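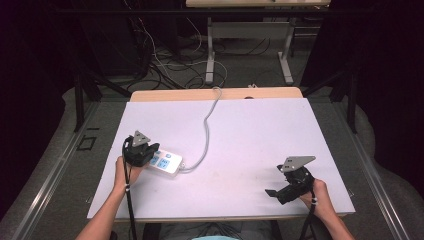
나무 탁자 위의 흰 판과 하늘색 버튼이 달린 흰색 리모컨.

# 드론두스몽 주민 공방, 2월부터 '소리 나는 물건 고치기' 저녁반 연다

고장 난 라디오, 지지직거리는 스피커, 버튼이 먹지 않는 리모컨을 서랍에 모셔 둔 분들에게 반가운 소식! 드론두스몽(Drondusmont) 주민 공방이 2월부터 소형 가전 수리 저녁반을 시작한다. 지난가을 시범 수업 때 대기자만 40명이 몰렸던 바로 그 수업이 드디어 정규반으로 돌아오는 것이다.

수업은 저녁 7시에 시작해 두 시간 동안 이어진다. 첫 달에는 건전지로 움직이는 물건만 다룬다. 리모컨, 탁상시계, 휴대용 라디오, 아이들 장난감처럼 집집마다 하나쯤은 있는 것들이다. 둘째 달부터는 납땜을 배우고, 셋째 달에는 각자 가져온 물건 하나를 골라 끝까지 손본다.

강의를 맡은 셰윗 아바예(Shewit Ambaye) 씨는 오디오 수리점 케스킨에서 오래 일한 기술자다. 시범 수업에서는 30년 된 카세트 플레이어의 고무벨트를 갈아 끼우는 시연으로 박수를 받았다. "뚜껑을 열어 보는 게 제일 어려워요. 한 번 열고 나면 다들 표정이 달라져요. 접점에 낀 때만 닦아도 살아나는 물건이 정말 많거든요." 아바예 씨의 말이다.

리모컨은 특히 인기 있는 품목이다. 버튼이 눌리지 않을 때는 먼저 건전지를 빼고 단자에 하얗게 낀 것이 없는지 살핀다. 나사가 있으면 풀고, 없으면 얇은 플라스틱 주걱으로 이음매를 따라 천천히 벌린다. 고무판과 기판은 면봉에 알코올을 조금 묻혀 닦고 완전히 말린 다음 다시 조립한다. 여기까지가 첫 수업 내용인데, 집에서 미리 해 보고 와도 좋다고 한다.

공구도 새로 갖췄다. 지역 공구상 쿠켁(Kukeck)이 정밀 드라이버 세트와 인두를 내놓았고, 부품 나눔 모임 '토도'는 나사와 스프링, 스위치 따위를 종류별로 담은 부품 서랍 100칸을 공방에 옮겨 왔다. 저항만 1000개가 넘는다니, 구경만 해도 신나는 벽이 하나 생긴 셈이다!

공방 운영을 맡은 데스타 압델라(Desta Abdella) 씨도 들떠 있다. "시범반에 오셨던 분이 돌아가신 아버지의 라디오를 들고 오셨는데, 마지막 날 뉴스가 또렷하게 나왔어요. 그날 공방 안이 얼마나 시끌벅적했는지 몰라요." 압델라 씨는 수강생이 늘면 봄에 주말 오전반도 열 생각이라고 했다.

수강료는 없고 교체 부품값만 각자 낸다. 전자레인지와 브라운관 텔레비전은 안전 문제로 받지 않는다. 청소년은 보호자와 함께 신청하면 되고, 공구를 다뤄 본 적이 없어도 괜찮다. 면 소재의 소매가 좁은 옷을 입고, 고칠 물건과 함께 쓰던 건전지도 그대로 가져오면 원인을 찾기 쉽다.

신청은 주민 공방 401호에서 직접 받는다. 접수창구는 오후 2시부터 8시까지 열려 있으며, 시범 수업 대기자에게는 자리를 먼저 안내한다. 남은 자리는 접수 순서대로 채운다.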